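Packing mugs for a move (or just getting them out of the cabinet)

Quick one today, I have a kitchen half in boxes and the truck comes at 11. We moved from Tramwood to the Gadum side of town last July with 17 mugs and I broke two of them, both my own fault. Did it differently this time.

What you need

Mugs
A tray or flat board with some grip
A dish towel
Packing paper, plain, not newspaper (the ink comes off on white glazes)
A small box. Small! A big box of mugs is a back injury.

Step 1. Clear a patch of counter. Doesn't have to be the whole thing. Push the spatulas and whatever else off to the side. Stone counters are hard on mugs, so set them down slow, bottom first.

Step 2. Look inside every one. Crumbs, tea rings, specks, that chalky film at the bottom. Do this before you wrap because whatever goes in the box stays in the box, and mine stayed there 176 days once. Smelled like a basement. Rinse, towel, let them sit upside down a while.

Step 3. Check the handle. Hold the mug on its side under a light and look where the handle meets the body, top and bottom. Hairline crack there = toss it or make it a pencil cup. Run a thumbnail over it if you cant tell.

Step 4. Onto the tray. Keep a little space between them, handles pointing the same way if you can. Upside down or right side up, either is fine for now. The ones you haven't checked stay on the counter so you don't mix them up.
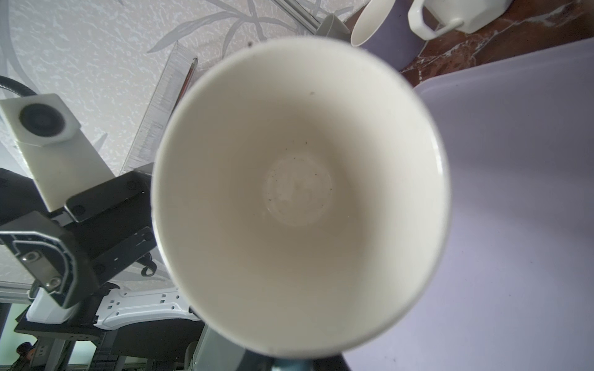
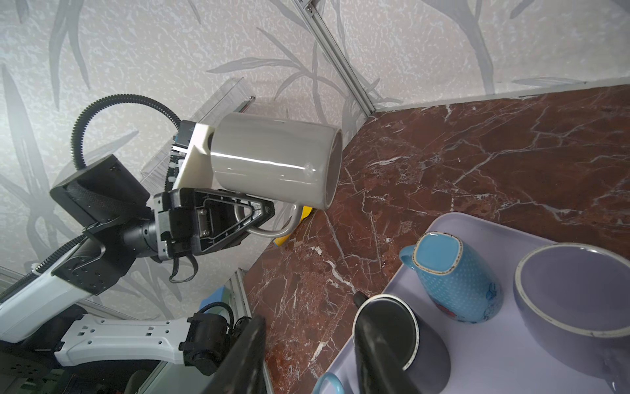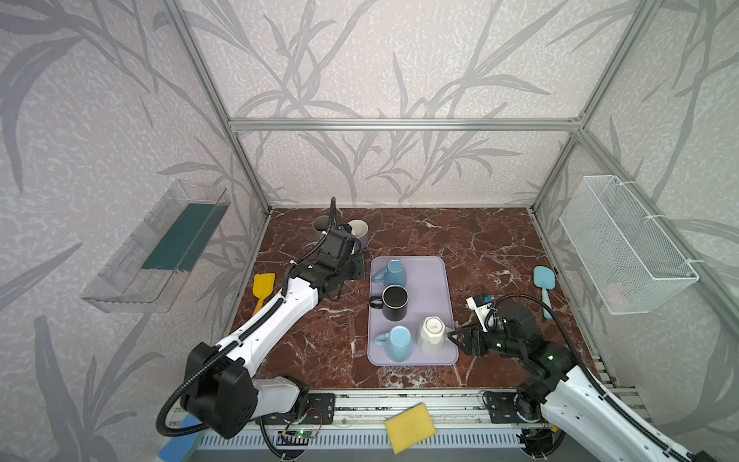 Step 5. Wrap. One sheet of paper crumpled up and pushed inside, not too tight. Then lay the mug on its side on a corner of a second sheet and roll, tucking the edges in as you go. Extra twist of paper around the handle - that's the part that goes first. The angular ones with flat sides need a bit more paper at the corners.

A 600 sheet bundle is way too much for mugs alone but you'll use it on plates and glasses. I got the Zistik one. The Wuyts paper is softer but the sheets are small and you end up using double.

Step 6. Box. Crumpled paper on the bottom, a couple inches. Mugs stand upright, rims down, heavy ones in the first layer. Cardboard on top of that, then the light ones. Fill the gaps. Close the flaps and give it a gentle shake - if you hear clinking, open it back up and add paper.

Step 7. Label the side of the box, not the top. Boxes get stacked and then you can't read the top. I write MUGS and which cabinet.

Couple of other things

Keep two mugs out for the last morning. Wrap those in the dish towel and carry them in the car with the coffee.

Don't nest them. I know they fit. They also get stuck, and then you're running one under hot water and hoping.

Travel mugs dont need paper, just take the lids off and bag the lids together so they dont wander.

If you're only reorganizing and not moving, stop after step 4, wipe the shelf, and put back the ones you really use. Everything else can go in a donation box by the door.

Glasses next, when I find the tape.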